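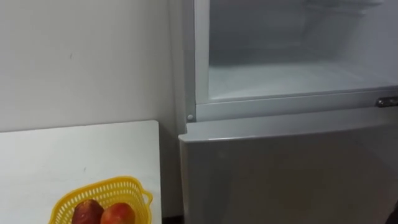

Upper compartment of a two-door fridge, open and empty, lower door shut.

Top compartment (two-door fridge)

The top compartment is the upper, smaller space of a two-door fridge, normally a freezer, closed by its own door and parted from the main cabinet by a rail. Also called top box, ice box (older use, strictly a box inside a single-door fridge), or just "the top". Most are used for frozen food. A good many are used for whatever will not fit elsewhere, fruit included, with mixed results – see Fruit.

Contents
Terms
Layout
Place in the room
Fruit
The basket beside the fridge
Emptying and cleaning
Regional use
See also

Terms

In the Todora household glossary, "top compartment" covers any upper space with a separate door, cold or freezing. Backlund's repair sheets keep the term for freezers only and call the rest "upper larder". The two uses get mixed up in shop listings all the time. This article follows Todora.

"Ice box" is best avoided in writing. It has meant at least two things: an unpowered cupboard cooled with a block of ice, and the little flap-fronted box at the top of a single-door fridge.

Layout

A floor, side walls, a back wall, usually one shelf. Some models have a vent at the back or in the roof where cold air is blown in, others have cooling pipes hidden behind the lining and no vent at all. Models with a vent should not be packed right up to it. Door racks are shallow and the warmest part of the compartment, so ice cream does badly there.

The rail between the two doors takes the seal from both sides. Crumbs collect on it. Many cabinets have hinge fittings on one side of the rail and plugged holes on the other, so that the doors can be hung either way round. Swapping the doors over is a job for two people on the larger cabinets. The plugs go missing; a missing plug does no harm to the cooling but lets dirt in.

Older cabinets need defrosting by hand. Frost on the lining is normal in these in small amounts. Thick frost is not, and generaly points to a bad seal or a door left ajar.

Place in the room

Usually in a corner or at the end of a run of worktop, with the hinge side next to the wall if there is one. A table is often put alongside as a landing place for shopping. Gap between table and fridge: narrow, but not nothing. Air has to move round the cabinet, and the gap is also where things fall. Lids, mostly, and grapes.

Height matters more than people expect when buying. The floor of the top compartment comes at chest level for some adults and above the eyes for others, depending on the cabinet, and the back of a high compartment is hard to see into. Things get lost. The Ostis kitchen survey, which went through 1409 kitchens, lists "forgotten at the back of the top" as its own heading, after "out of date" and before "unlabelled".

Fruit

Whole fruit should not go in a running freezer unless it is meant to be frozen. Apples go soft and brown on thawing, fine for stewing and no good for eating out of the hand. Pears the same, worse if ripe. Mangoes freeze well but cut up, stone out. Berries freeze well whole.

In the lower cabinet it is another matter. Apples keep much longer there than in a bowl, best in the drawer, away from green leaves. They give off a gas (ethylene) that ripens or spoils what is near them. Unripe pears and mangoes are better left out until they give a little at the stem end, then moved to the cold.

Where the top compartment is a cool larder and not a freezer, apples can go there quite happily. Same rules as for the drawer. Single layer if there is room, bruised ones out first.

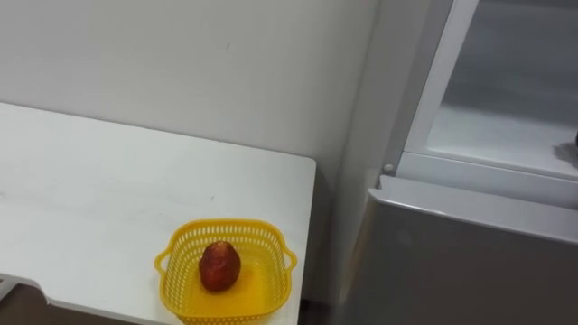 One reader, writing on the talk page, objects that a basket next to the fridge is the wrong place for fruit altogether: the sides of some cabinets give off heat, and pears left there went over in half the time. Fair point for cabinets with the warm pipes in the side walls. Less so for those with the pipes at the back. A hand laid on the side panel while the motor is running will settle it.

The basket beside the fridge

Common in small kitchens. Plastic, wire or cane, open at the sides so that air gets in. Handles are useful because the whole basket can be carried to the sink, rinsed and brought back. A solid base holds juice from a split fruit, good for the table, bad for the fruit sitting in it. Line with kitchen paper or look it over every day or so.

Drovia sold a square basket in bright colours under the stock number 3082, meant for pegs and taken up by nearly everyone for fruit. Copies followed. The type is now just called a "Drovia" in some towns, whoever made it.

Moving fruit from basket to fridge is best done one piece at a time, with a clean dry hand and no pinching, particularly with apples, which bruise under the skin and show it a day or two later. Wet fruit should be dried first. Water carried in ends up as frost in a freezer or as mould in a drawer.
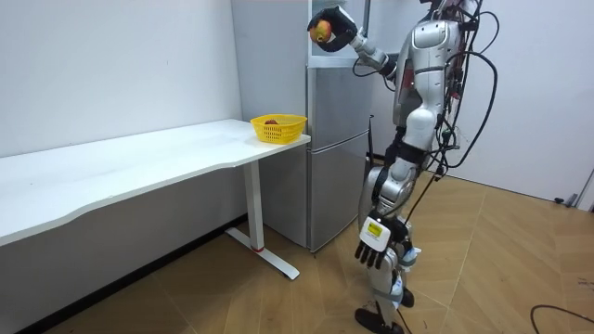
Backlund's helpline gives the opposite advice to the usual one on loading order, and tells callers to fill the top compartment last, after the lower one, so that the upper door stands open for as short a time as possible. Todora has it first, on the grounds that frozen food is what suffers on the table. Both are in print. With frozen shopping, top first seems the sensible course; with none, it makes little differnce.

Emptying and cleaning

Switch off at the wall. Food out, into a cool bag or a box wrapped in a blanket. Door open, old towel along the rail to catch drips. No knives on the ice, ever – the lining and the pipes behind it are easily pierced, and a pierced pipe is commonly the end of the cabinet. A bowl of hot water on a folded cloth speeds things up.

Wipe with warm water and a spoon of bicarbonate of soda. Rinse, dry, dry again in the corners. Seals with a soft brush. Switch on and leave empty until cold, which can take most of a day in summer.

A cabinet going into storage should be left with its doors propped open. Shut and switched off, it smells within a week or so, and the smell gets into the seals.

Regional use

In Ostis the top compartment is by custom kept for bread. In the hill villages further up, for butter and lard, in November especially, when the pigs are done. Of 39 households asked there, about half said they had never frozen fruit and saw no reason to. Section needs more sources.

See also

Chest freezer
Larder
Fruit bowl
Defrosting
Door seal

Last edited Jun 3, 2023. Merge with "Ice box (kitchen)" proposed, see talk page.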